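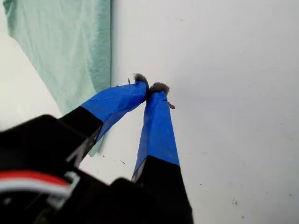 Blue-taped fingers, fuzzy tips, and the green towel, seen from the wrist camera.

I've been using the Praltby hand-guide kit for long enough now that I've quit being polite about it, so here's the review I kept promising people. If you haven't run into it, Praltby is the kit that lets you show an arm a task two ways. You can clip the handle on by the wrist and just push the arm through the motions yourself, or you can sit across the room with the little remote grip and drive it from there. It's sold by Drakico, and I paid $338 for the full set with both the handle and the remote. The handle by itself is $174.

I bought it for small, fussy cleanup jobs. Wiping, picking up bits, handling cloth, all the stuff that looks like nothing until you try to get an arm to do it!

Let's start with the handle, which I love. It snaps on with one clip, it has a thumb button for closing the fingers, and the arm goes nice and loose the second you squeeze. The first time I dragged it over to a towel and closed on the hem I laughed out loud, it was that easy. My neighbor's kid had it working before I'd finished explaining the button. Recording starts when you squeeze and stops when you let go, so you don't end up with a pile of dead time to trim off later (my old setup made me run back to the keyboard for every single take, ugh).

The catch with the handle is that your own hand and forearm are right there in the way. For big sweeping moves, fine. For pinching something tiny, I kept leaning over to see, and when I leaned I pushed, and the tips would drift just as they were closing. I've got a whole folder of takes where I miss by a hair.

So for the little stuff I switched to the remote, and this is where my feelings get mixed. The grip is comfortable, and the trigger has a good long pull, so you can close the fingers slowly and stop partway. I like that a lot. What I don't like is the lag. It's small, but you feel it most at the worst moment, when the tips are almost touching and you're trying to decide if you've got the thing or you're just squeezing air. Buppha Saithong, who I swap takes with, says you stop noticing after a week. I noticed for three. Turning off the "smooth motion" setting helped more than practice did, and I wish the manual had put that on page one instead of burying it in the back.

The wrist view in the software is good, though. You get both fingers coming up from the bottom of the window and whatever they're reaching for beyond them, and on a pale surface even little dark specks show up fine. Gray things between gray fuzzy tips are another story. If you're picking up something gray, you'll be guessing at the outline, so pick a different color for your first tries.

A word on tips, as people always ask me about mine. The kit comes with bare rubber pads and I didn't care for them on cloth. Soft ones held in place with tape suit me better, but the tape creases and the fuzz sheds, so expect to redo them. Clelbridge makes a slip-on sleeve that's supposed to fit, and I haven't tried it.

Now the gripes. The clip on my handle got wobbly after a month, and Drakico did send me a new one without a fuss, but it took two emails. The remote's charging cable is way too short. Replays can only be named with numbers, so you'd better keep a notebook going. And the software forgets your trigger setting every time it updates, which makes me want to throw something.

I also spent an afternoon with the Chareonsuk kit before I bought this one. Its remote is snappier, no question, but there's no handle at all, and I'd really miss it. For towels and wiping I reach for the handle nearly every time.

Would I buy it again? Yep. If you only do big, slow motions, get the handle and skip the remote. If your work is crumbs and lint and other tiny things, get both, turn off smoothing before you do anything else, and order a longer cable while you're at it.

Four stars. I'd bump it up if they'd let me name my takes.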